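The hand started at Durrani on a Monday, which meant Shoaib Tanoli spent the weekend ironing a shirt for it.

He had packed fruit for the display department for five years. Durrani made fake food for showrooms, and fake food has to be arranged by someone. Management had bought the hand from a firm called Zeteo, along with software called Lernine and a laminated card of things not to say to visitors. "Replace" was on the card twice. 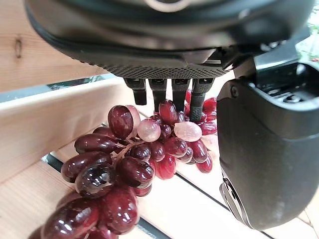 Shoaib's new title was Handling Supervisor. It came with a stool and no raise. He was to sit by the crate and press a green key when the hand did well and a gray one when it didn't, and Lernine would take an interest. All morning it went at the grapes, four black fingers coming down on the bunch like a man feeling for his keys. They were plastic. He had pointed this out. Usman Paracha from upstairs said the pressure had to be right anyway, in case they ever moved into real ones.

"Are we moving into real ones?"

"No," said Usman, and wrote something down.

By lunch Shoaib had pressed the gray key some 200 times and felt like his own father. 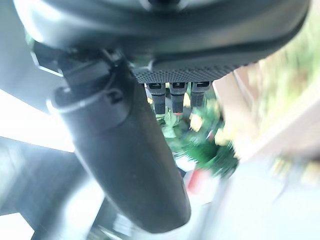
He ate at the bench. Usman came down again at two with a form from Jukine, the insurance people, who wanted to know which employee was responsible for the hand's conduct.

"What conduct?"

"It's a standard form."

Shoaib signed. Then he leaned over and turned the bunch a little, so the pale ones faced front, the way the showrooms liked it. He'd been doing that for years without a key to press.

"Don't help it," Usman said.

"I'm not. I'm doing my job."

Usman looked at the form to see if there was a box for that.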